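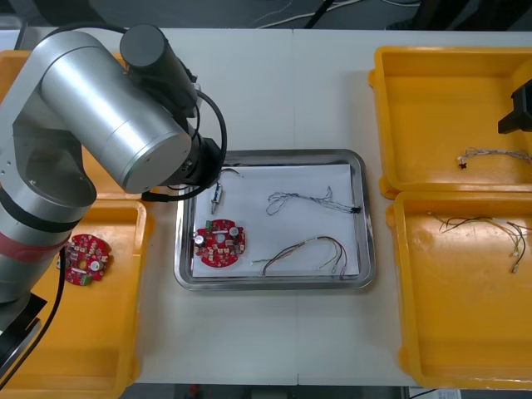 Wie oft muss eine Teeküche im Betrieb eigentlich geprüft werden?

Das hängt davon ab, was darin steht. Für ortsveränderliche Geräte wie Wasserkocher und Toaster legt der Betreiber die Frist nach Gefährdungsbeurteilung selbst fest, für den Rest gilt, was im Mietvertrag und in der Hausordnung steht. Bei uns hat man sich auf zweimal im Jahr geeinigt. Ob das reicht, bezweifle ich.

Prüfliste Teeküchen und Pausenräume, Standort Nikbridge
Begehung vom 4.7.19, mit Anmerkungen
Erledigt = e, offen = o, entfällt = x

1. Elektrische Geräte

1.1 Prüfplakette an allen Geräten vorhanden und gültig: o
Am Toaster im Obergeschoss klebt eine Plakette, nur lässt sich das Datum nicht mehr lesen. Im Protokoll der Firma Utalthorpe steht das Gerät als geprüft. Die Seriennummer dort stimmt mit der am Toaster nicht überein. Ich gehe davon aus, dass ein anderer Toaster geprüft wurde.

1.2 Keine Mehrfachsteckdosen hintereinander: o
War schon im November beanstandet und damals als behoben gemeldet. Steckt wieder genauso hinter dem Kühlschrank. Die Leiste entfernen hilft wenig, solange es für vier Geräte zwei Wandsteckdosen gibt.

1.3 Zuleitungen ohne Quetschstellen und Knicke: e

1.4 Wasserkocher schaltet selbsttätig ab: e
Beide getestet. Der im Erdgeschoss kocht nach meinem Eindruck recht lange nach, bevor er auslöst. Im Auge behalten.

1.5 Fehlerstromschutzschalter ausgelöst und wieder eingeschaltet: e
Beschriftung im Verteiler weiterhin »Küche alt«. Es gibt keine Küche neu.

2. Kühlschränke

2.1 Temperatur höchstens 7 Grad: o
Erdgeschoss in Ordnung. Im Obergeschoss zeigt das eingebaute Display 5 Grad, mein Einlegethermometer 9. Dem Display würde ich nicht glauben. Türdichtung unten rechts steht ab.

2.2 Lebensmittel mit Namen und Datum beschriftet: o
Das Beschriftungssystem mit den farbigen Aufklebern hat sich nicht durchgesetzt. Von der Rolle mit 1.000 Stück fehlt kaum etwas. Vorschlag: abschaffen und freitags leeren, statt eine zweite Rolle in Rot zu bestellen, wie es im letzten Protokoll heißt.

2.3 Gefrierfach eisfrei: o
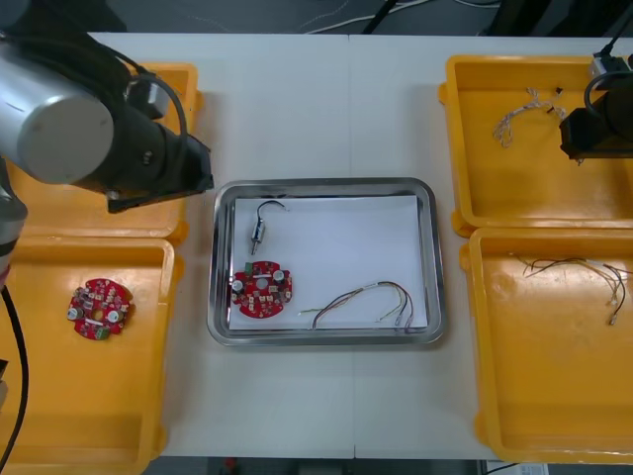 2.4 Abtauen im Reinigungsplan eingetragen: e
Eingetragen ja. Abgezeichnet wurde es zuletzt an einem Datum, an dem das Gebäude laut Schließplan zu war.

3. Wasser und Spüle

3.1 Warmwasser erreicht nach 30 Sekunden mindestens Handwärme: e
Kein besonders ehrgeiziges Kriterium. Für die Legionellenfrage sagt es gar nichts aus. Am Untertischgerät stand der Regler auf der kleinsten Stufe, angeblich aus Spargründen. 54 Grad am Auslauf sind nach dem Hochdrehen gemessen worden.

3.2 Perlator entkalkt: o
Der Aufsatz ließ sich von Hand nicht lösen.

3.3 Siphon dicht, Unterschrank trocken: e
Eine Schale steht trotzdem darunter. Bitte wegnehmen, sonst fällt ein Tropfen beim nächsten Mal gar nicht auf.

3.4 Reinigungsmittel getrennt von Lebensmitteln: o
Entkalker steht neben dem Zucker. Beides in weißen Dosen ohne Aufdruck, eine davon von Hand beschriftet, und zwar am Deckel.

4. Brandschutz und Fluchtweg

4.1 Löschdecke vorhanden und erreichbar: o
Hängt über der Kochplatte. Wer sie braucht, müsste durch die Flammen greifen. Ich halte von Löschdecken für Fettbrände ohnehin wenig und würde das Geld für einen geeigneten Löscher ausgeben.

4.2 Löscher, Frist eingehalten: e

4.3 Tür lichte Breite frei: o
Getränkekisten. Gemessen bleiben 127 Zentimeter im Gang, das wäre genug, aber die Tür selbst geht nur noch halb auf.

4.4 Rauchmelder ausgelöst, Ton im Nebenraum hörbar: e
Bei laufender Spülmaschine kaum. Test wurde bei ausgeschalteter Maschine bestanden.

5. Erste Hilfe

5.1 Verbandkasten vollständig und nicht abgelaufen: o
Pflaster fehlen. Die Lieferung von Cenley kam mit dem falschen Einsatz und wurde trotzdem als vollständig abgehakt.

5.2 Aushang mit Ersthelfern aktuell: o
Zwei der genannten Personen arbeiten inzwischen am Standort Luik.

5.3 Kühlpack im Gefrierfach: x
Siehe 2.3, kein Platz.

Bemerkungen zum Verfahren

Die Liste fragt an zu vielen Stellen, ob etwas vorhanden ist, und zu selten, ob es funktioniert. Punkt 2.4 ist dafür ein gutes Beispiel. Für die nächste Begehung möchte ich die Messwerte als Pflichtfeld haben, mit Angabe des Messgeräts. Von der App, die in Luik erprobt wird, verspreche ich mir nichts, solange man darin jeden Punkt ohne Foto und ohne Wert auf Grün setzen kann.

Offene Punkte 1.2 und 4.3 sofort, 2.1 bis zum Austausch der Dichtung keine Milchprodukte im Obergeschoss lagern. Alles Übrige zur Wiedervorlage im November.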